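Teaching by hand or by remote – which gives better demos for a desk tidying task?

Posted 31st March in Nondosora Help > Arms and Grippers

Trosten_bench

Hi all! I've been trying to teach our arm to pick up pens and erasers from a white table and put them away, and I'm stuck on how to do the teaching. Since February I've recorded 300 demos. For the first batch I grabbed the arm and pushed it through the motion by hand (with the motors loose), and for the rest I drove it from the next room with a remote controller. When I train on the hand-guided ones, the arm moves nicely but misses the pen by a little. When I train on the remote ones it gets closer – but it dithers over the pen forever before closing, which I'm pretty sure it learned from me, because I dither too.

I record from the wrist and from a fixed camera over the table. Pens are the hard part. Erasers it gets most of the time, whichever way they're turned.
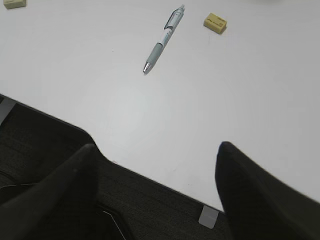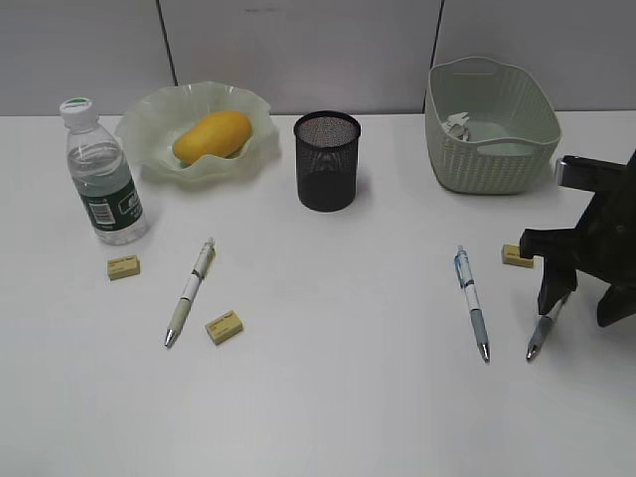
So do I throw out one set, mix them, or start over? And how many demos would you want for something this small?

Xie

Don't start over! My guess on the hand-guided ones is that your own arms and sleeves are in the video. The model gets used to seeing a person there, and then at run time the person is gone. I had the exact same trouble with a sorting task and lost two weeks to it. Check the fixed camera first, and if you're in it, leave those demos out (or stand behind the arm and redo a few).

The dithering is easier to deal with. Go through the remote demos and trim the bits where the gripper hangs still. I wrote a little script for that, and it took one of my sets from 974 seconds of footage down to 645 without losing a single grasp. Be careful not to trim the short pause right as the fingers close, or it'll start lifting too early.

As for pens, pick one rule and stick to it. I always come in across the barrel, near the middle, never by the clip. If you grab it a different way each time, the arm sort of averages them and lands nowhere useful.

Trolby

Just get more data. Worked for me.

Trosten_bench

Thanks Xie – I looked, and yep, my elbow is in nearly every hand-guided one. Those are going. I also have no rule at all for where I grab the pens, so that's tonight's job. Is there a good number to redo for just the pens?

Xie

I'd do some 18 per starting angle and then try it before recording any more. Turn the pens between takes and move the erasers too, so it doesn't memorize the table. And take a break when your hands get tired, the demos go downhill fast after that.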